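## From the toy shelf: small things, one cloth

Dear parents and friends of the Briem playroom,

In the last newsletter I promised to write about the small toys, and several of you have asked me for it again at the door. So I will try to tell how we do it now, and what we changed in July.

We have too many toys. I say this with love, because most of them came from you. When Ea Thoroddsen and I emptied the shelf in spring, we had 105 pieces on the floor, and that was without the puzzles. The children did not play more because of it. They pulled out one basket, then the next one, and after a short time they were walking on the toys.

Now we lay out only a few things at a time, on a white cloth. The cloth was Ea's idea. She has worked many years with the youngest children in Prukidcombe, and there they always used a plain cloth, without flowers or animals on it. A small child finds the toy more easily when the background is quiet. I was not sure in the beginning, I must admit, for I had just bought a very nice one with foxes.

What we put on it is a mix of soft and hard. One or two plush animals, something to put other things into (a bowl or a cup is the best toy in the world), and a block or a box in a strong color. We try to have colors which even a one-year-old can tell from each other. We leave space between the things, so that a small hand can take one without pushing all the others.
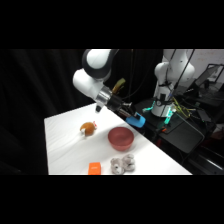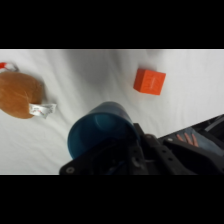
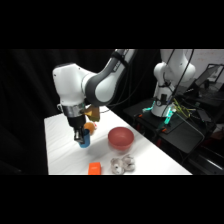
The cloth gets wrinkles very fast. Please do not iron it when it is your turn to take the laundry home. Last month one family ironed it and apologized that it was not perfect, and I felt bad that they had spent their evening on this. Wash it warm, hang it up, fold it in four, finished.

Some of you asked how long the same things stay out. We keep them for 3 weeks, and then we change half. If we change everything at once, the little ones look for the old toys and become sad, and the big ones do not care in any case. The rest sleeps in the closet in the gray Gratolar crates. On each crate there is a paper with what is inside. If you take something out, please write it on the paper, also if it is only for the afternoon.

### Washing

Plush toys go in a pillowcase with a knot, on the gentle program, and then they need to lie flat for a long time. Please do not put them on the radiator. We had a rabbit who became hard on one side. Look also at the tags before you wash. A few of the tags are so crumpled that one cannot read them anymore, and those toys we wash by hand in the sink with a little soap.

Bowls, cups and blocks of plastic we wash in warm water after each morning group. They must be dry before they go back in the crate. Wooden toys only get a damp cloth.

### What we need and what we do not need

We do not need more plush animals this year. I know that they are sweet and that they have to leave your house, but the second-hand shop Nirnex, behind the bakery, takes them all year if they are clean.

We would be happy about:

- plain cups and bowls without sharp edges, they may be from your kitchen
- larger blocks in one color, nothing that fits in a child's mouth
- a second white cloth, cotton, big enough to hang a little over the table
- clothespins, ours disappear and I do not know where

There is also money this time. The autumn flea market brought us 500, and we have decided together that 22 of it go to new lids for the crates. For the rest we are still collecting wishes. The list hangs beside the coat hooks, and you can write on it in any language, we will find somebody who reads it.

### Help for the next change

The next change of toys is in the afternoon at four o'clock, after the small group goes home. Two or three persons are enough. We take the things from the cloth, wash what has to be washed, check the seams of the soft animals and put the other half out. Ea brings the sewing box. If you can close a seam by hand, she will be very glad about you, my own stitches do not hold until the next day.

Children may come along. They like to choose which things come out of the crates, and last time the older ones built a whole kitchen from three bowls before we had even opened the second crate. Please bring indoor shoes or thick socks, the floor is cold again.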